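Nimitholm Street Names

A list of street names in the town of Nimitholm, with older spellings and, where known, the year each name was first used.

Version 2, May 29, 2024

What is in it

The main file, streets.csv, has 900 rows, one for each name. A second file, spellings.csv, holds 400 older forms taken from the Pillai map sheets and the Raria parish books. The two files are joined on street_id.

Columns in streets.csv

street_id: a whole number, never reused
name: the current name, with accents kept
first_year: four digits, or blank
source: pillai, raria or both
note: free text, often blank

Known problems

13 streets appear on the Pillai sheets with no name at all. They are left out. Lanes behind Elto Square were renumbered between the two sources and some are probably matched wrongly. A blank first_year means we found no date. Please don't read it as zero.
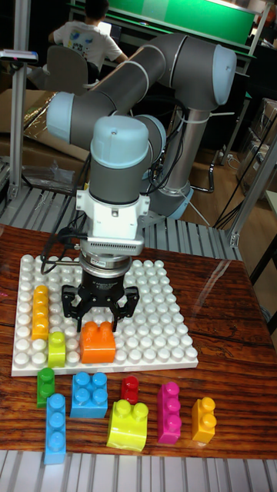
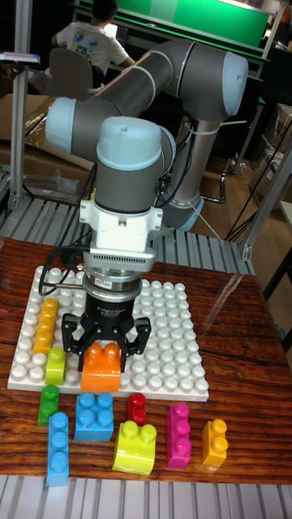
Files are UTF-8 with commas as separators. Excel may spoil the accents if you open them by double-clicking, so use the import menu.

Changes since version 1

Duplicate rows for Mill Lane merged. The column "origin" is now called "source". The next update is planned for October.

Licence

CC BY 4.0. Corrections are welcome through the issues page; please give the street_id and the sheet or page you are reading from.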